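Plumby Table Oil: Set-up Guide
Section 3 -- Your first coat

This is the fun part! Bare wood drinks the oil in and the grain comes up beautifully, so give yourself an unhurried morning for it.

1. Clear the table and wipe it with a damp cloth. Let it dry.
2. Rub along the grain with the grey Arnorus pad, then dust off.
3. Shake the tin and pour 11 ml into the cap. Spread thinly with the cloth, working away from you.
4. Wait until the shine dulls, then buff.

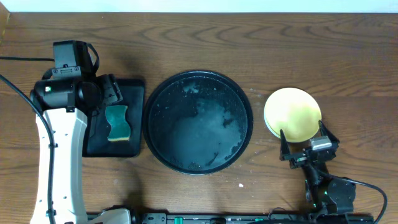

Fig. 3.1 Brown tabletop with dark, wavy grain.

Note: The 500 ml tin does a family table with plenty left over -- keep it for touch-ups.

Caution: Oily cloths can catch fire by themselves. Lay them flat outdoors to dry, well away from anything that burns.

5. Leave overnight, then add a second coat the same way. It goes on much faster!
6. Keep hot pans and wet cups off the wood for the first week. After that, lay the table as you like.
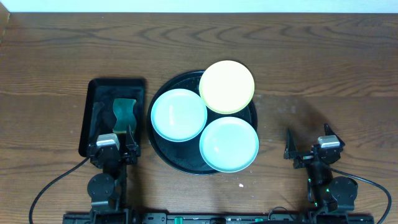 Janevski: I'd go thinner still on the second coat. Mine stayed tacky for days until I buffed it again with a dry cloth, and then it came up lovely.

7. If the surface feels sticky, buff again before adding more oil.

Top up each April, or whenever water stops beading.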